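Pegboard afternoons fill up at Harahap hall

Anyone who walked past the Harahap hall last Friday after lunch will have noticed the lights on and the coats piled high by the door, and the reason was a very pleasant one – the pegboard afternoons are back, and they seem to have more friends than ever.

The afternoons began in March as a small add-on to the Grimiso puzzle library, which now lends out 1152 puzzles and assembly sets to households all over town. Farah Wibisono, who looks after the lending desk, had hoped for a handful of visitors and ended up fetching extra chairs from the room next door until there were 50 people seated, some of them with grandchildren on their laps and a good many with cake.
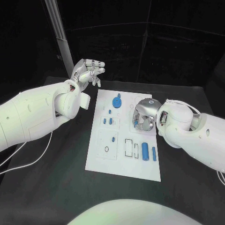 A white assembly board with blue pegs and a round, gear-like piece, on a black tablecloth.

The favorite by a long way is the white board with the blue pieces, where outlines on the surface wait for the parts to be matched up with them. "You think you'll give it five minutes, and then your tea has gone cold," said Irfan Sinaga, who came with his two daughters and stayed until the hall was being swept. His younger girl liked the pegs best and would happily have taken them home in her pocket!

The library has raised $2861 so far this year toward new sets, and $1000 of that is set aside for boards with larger pieces, which several older members have been asking for very kindly and very often. The next afternoon starts at 2 p.m. on Friday, entry is free, and the side door will be open for strollers.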